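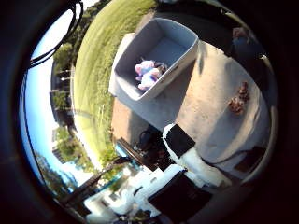

Anum Minhas wrote in last week to ask if there is any point in buying a bin with a lid for toys that live by the back door, when the lid spends most of its life on the lawn. For most yards, an open bin is the better buy. A lid helps if the bin stays out overnight, and only if someone puts it back on. The steps that follow are for an open plastic bin that goes out in the morning and comes back in before dark.

Choosing the bin

A plain rectangular bin does the job. Rounded inside corners are easier to wipe than square ones, and a thick rim gives you something to hold when you carry it one-handed. Light gray is a good color for this. Dirt shows up on it, so you can tell when it needs a rinse, and small toys are easy to spot at the bottom.

Avoid bins with molded ridges across the floor. Sand and grass clippings pack into them and you end up digging with an old toothbrush. A flat floor can be rinsed and tipped out in one go.

Size matters less than people think. If a child can't reach the bottom while standing next to it, the whole bin gets dumped every time. Ours is 14 inches deep, and I would not go any deeper for a child under five.

Where to put it

Set the bin on concrete or paving, close to the edge of the grass. On the lawn itself it flattens the turf, traps damp underneath and has to be moved every time you mow. On the patio it stays clean on the bottom and you can sweep past it.

Sweep the spot first. Pine cones, dry leaves and twigs get scooped up with the toys, and crumbled leaf is hard to get out of plush once it has worked in.

Think about the sun as well. Soft toys fade when they lie in full light all afternoon, and pastel colors show it first. If your patio is sunny all day, turn the bin so that one long wall throws shade over the floor, and put the soft toys on that side.

Soft toys outdoors

Some families keep plush indoors, full stop. That works if you can enforce it. We couldn't, so we have a short routine instead.

1. Pick which soft toys are allowed outside. We settled on three. The favorite one that goes to bed is not on the list.

2. Put them in the bin, and carry the bin out. Toys that travel in the bin are more likely to come home in it.

3. At the end of play, shake each toy hard over the grass, holding it by the body. Don't shake it by an ear or a leg, as the seams give way there first.

4. Run your fingers against the pile and pull out any bits of leaf. Do this while the toy is dry. Wet leaf smears.

5. Squeeze the toy. If the stuffing feels damp, it does not go back in the bin. Hang it in a mesh bag indoors, somewhere with moving air, until it is dry all the way through.

6. Wipe the floor of the bin with a dry cloth before the toys go back in.

The whole thing takes less than 10 minutes, and a four-year-old can do the shaking.

Washing the bin

Once every couple of weeks, empty it and rinse it with a hose. Add a squirt of dish soap if there is anything sticky on the walls, and use a soft brush, not a scouring pad. Scratched plastic holds dirt. Rinse again, then lean the bin on its side against a wall to drain. Dry the underside of the rim with a towel before you bring it in - water sits there and runs down your sleeve the next time you pick it up.

Soft toys need washing less often than you might expect. Check the label first. If it allows machine washing, use a cold, gentle cycle with the toy inside a pillowcase, and leave it to air dry. Fluffy fabric can be brushed up with a clean, soft hairbrush once it is dry.

Winter

From December on, we bring the bin inside for good and use it for hats and gloves. Plastic gets brittle in hard frost, and a knock on the concrete can crack a corner. If yours has to stay in a garage or shed, store it upside down so it doesn't collect dust and spiders, and keep the soft toys in the house.

Check the rim and the corners for splits before it goes back out in spring. A small crack at the rim can be sanded smooth. If it reaches down into the wall, replace the bin.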